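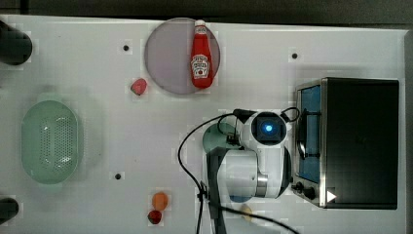
흰 작업대, 위에서 본 모습. 접시 오른쪽에 케첩 병.

작업 노트, 10월 / 작성: Hilde Verstraete
읽는 시간 2분

오늘은 토마토 소스의 점도를 다시 측정했습니다. 지난번 Ruvden 배합은 식힌 다음에 물이 위로 분리되었고, 그 원인을 아직 정확히 모릅니다. 저는 펙틴이 부족하다고 생각하지만, Semwal 쪽 동료는 가열 시간이 너무 길었다고 말합니다. 두 의견을 같이 시험할 수는 없어서 먼저 가열 시간만 바꾸었습니다.

오전 9시 반에 시작. 시료는 A와 B, 각각 100 g입니다. A는 지난번과 같은 시간, B는 그 절반만 가열했습니다. 온도는 둘 다 89도에서 유지했습니다. 냄비 뚜껑은 닫지 않았습니다. (지난달 노트에는 뚜껑에 대한 기록이 없습니다. 앞으로는 꼭 써 주시기 바랍니다.)

점도계는 Dreno를 사용했습니다. A의 값은 4000 mPa·s를 넘었고, B는 그것보다 분명히 낮았습니다. 그런데 B는 숟가락으로 떠 보면 더 부드럽고, 떨어질 때 끊어지지 않습니다. 한국어로 이 느낌을 무엇이라고 하는지 동료에게 물었더니 "걸쭉하다"와 "되직하다"가 다르다고 합니다. 저에게는 아직 어렵습니다. 일단 A를 되직한 것, B를 걸쭉한 것으로 적어 둡니다.

맛은 B가 더 시고 생토마토 냄새가 조금 남아 있습니다. 식초를 줄이면 좋아질 것 같지만 그러면 pH를 다시 확인해야 합니다. 오늘은 하지 않았습니다.

물 분리는 오후 4시에 한 번 보았습니다. A는 표면에 얇은 물층이 생겼고 B는 아직 없습니다. 하룻밤 두고 다시 봐야 결과라고 말할 수 있습니다. 시료 병은 냉장고 둘째 칸에 있습니다. 흔들지 말아 주세요.

다음에 할 일
- B 조건으로 한 번 더 반복
- Andov 체로 씨와 껍질을 거른 것과 거르지 않은 것 비교
- 점도계 회전축을 씻은 후 완전히 말리기. 오늘 첫 측정은 물기가 남아 있어서 버렸습니다.
- 펙틴 시험은 가열 시간이 정해진 다음에

문의: 소스 작업실 Hilde Verstraete | © 소스 작업실 | 맨 위로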